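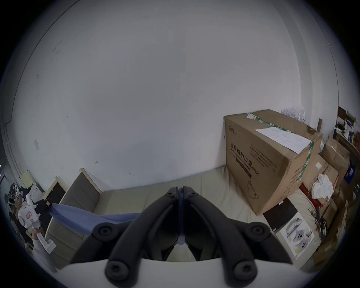 Fiona Cowie wrote to say I've got the sourdough thing all wrong and the starter was never dead, just hungry. Feed it twice a day, keep it off the windowsill, stop poking it. Fine. I had already scraped it into the compost by the time I read that, so this is starter number 2 and I'm typing fast while it sits on the counter doing nothing.

Tuesday, May 19, 2020. Putting the date in because I lose track. Bread day, supposedly.

Quick catch up for anyone new. I started baking in March like everybody. First starter was named Dalgleish, after the street I grew up on. Dalgleish made three loaves. One good, one flat, one we used as a doorstop for an afternoon (not kidding). Then it went gray on top and smelled like nail polish remover and I panicked.

New one is called Fistau. Don't ask, the kids picked it. Half rye this time, half plain white, becuase rye is what the store had. Flour still hard to get here. One bag per family and the good stuff gone before ten.

What I'm doing differently:

Weighing everything. No more cups. Borrowed my sister's scale and it's a whole new life.

Water from the jug, left out overnight. Maybe it matters, maybe not. I'm doing it.

Smaller feeds. I was making enough starter for a bakery and throwing most of it out, with flour this scarce, which made me feel sick every single time.
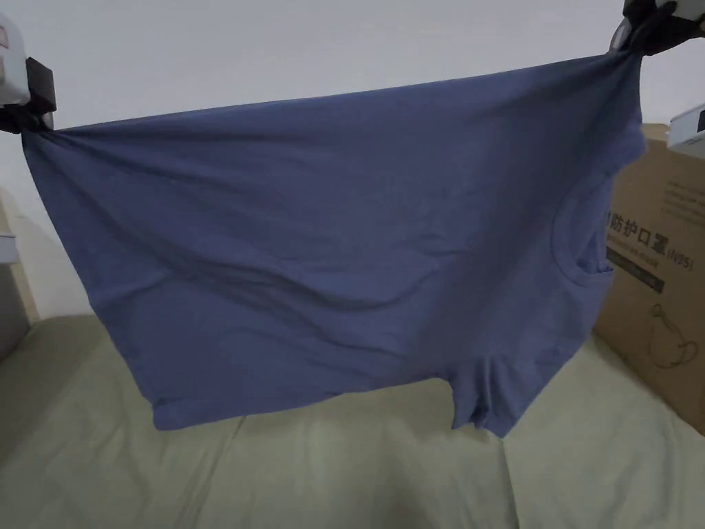 Lalit Ahuja says the throwing out part is optional anyway. Keep the extra in a jar in the fridge and make crackers at the end of the week - oil, salt, roll it thin, hot oven till the edges go brown. Tried it Sunday. Gone before they cooled. I put sesame on half and the sesame half went first, so sesame on all of them next time.

So the crackers are now better than the bread. Slightly embarrassing. Still counts.

The loaf itself. 300 grams of flour, which is small, but if it flops I haven't wasted the whole bag. Mixed it last night after dinner, folded it a few times, forgot one fold because my mother called and you don't hang up on my mother. Into the fridge overnight. This morning it had puffed up a bit and had actual bubbles on the side of the bowl. I took the bowl around the house to show people. Mild interest.

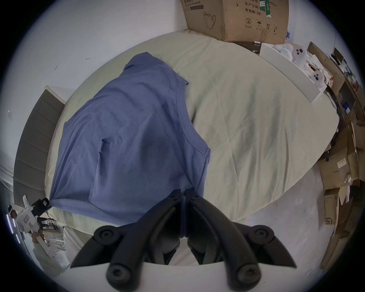 Shaping is still where I fall apart. Every video has somebody with dry hands and a calm voice dragging the dough across a board and it just turns into a ball. Mine turns into a puddle with flour on it. Wet hands helped. A scraper would help more, I'm using an old spatula with a melted corner.

Then the pot. Heavy one, lid on, oven as high as it goes. I burned my wrist on the rim last week so now it's the long mitts and everyone out of the kitchen. Lid off after a while, color it up, tap the bottom. Then the hard part - leaving it alone. I cut the last one hot and the middle was gum.

Will report back tonight or tommorow depending how it goes. If there's no post, you know how it went.
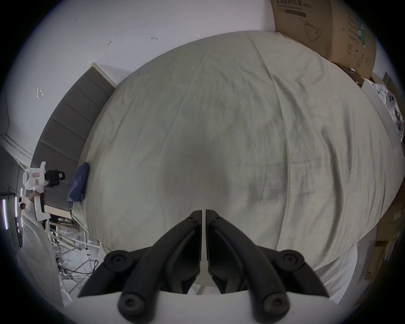
Stuff people asked

Can you use all purpose? Yes. Mine is all all purpose apart from the rye.

How long before a new starter is ready? Fistau took 6 days. Dalgleish took longer, the kitchen was colder then.

Do you have to name it? Yes.

Pilar, your email bounced, send me the other address and I'll type up the cracker recipe. Oven's beeping, got to go.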